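November 23, 2023

Six months of arms on the bench at Rurkero and people keep asking me the wrong question. Will it take the jobs. Well, no one has lost one yet, not in our shop. What has gone is harder to put on a form.

Some background, quickly. We refurbish network gear. Switches, chassis, cards. 470 units a month when I started, 600 now, same number of people. Management loves that figure. I don't hate it either – my wrists hurt less than they did.
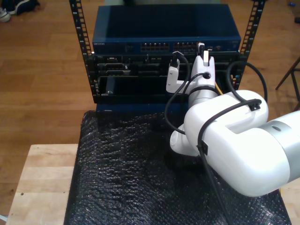 *Rack work at the table: gripper up against the chassis, right under the switch.*

But look at what the day is made of. Used to be you'd seat a card and you'd feel it. A bad slot has a gritty kind of drag. Paloma Lyons taught me that my first week, made me close my eyes and do it. She could pull a dud before it ever got to test. Now she's the one writing up the reach points and clearing stops. Paid the same. Title is longer. She told me she goes home tired in a diffrent place.

Is that worse? Not sure. She doesn't say worse. She says quieter.
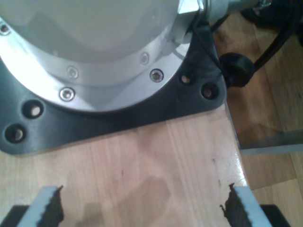
And then the small jobs that came with it. Screws to check, plates to check, pads on the fingers that get chewed up. None of that was in the pitch. The pitch from Tranard was a slide deck with a big green arrow and the word "freed" on it four times. Freed to do what? We found out. Freed to wipe down the table and re-tape cables, and to fill in a log that used to be a shout across the room.

Fabrice Rey runs the floor and he disagrees with me on most of this. Fair enough. His point – the old way burned people out, and the ones who burned out didn't get to write essays about it. He's right about that part. I knew two of them.

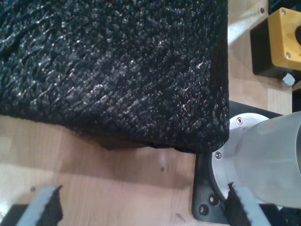

What I'd ask for is small. Keep hands-on hours in the week, real ones, on the schedule. Pay for the knowing, while the people who know are still here. Let whoever clears the stops have a say in wether the next arm comes in at all. We had 434 stops logged this quarter and not one meeting with the people who cleared them.

The Como site gets theirs after the new year. I sent Paloma's slot notes over. Got a thumbs up back.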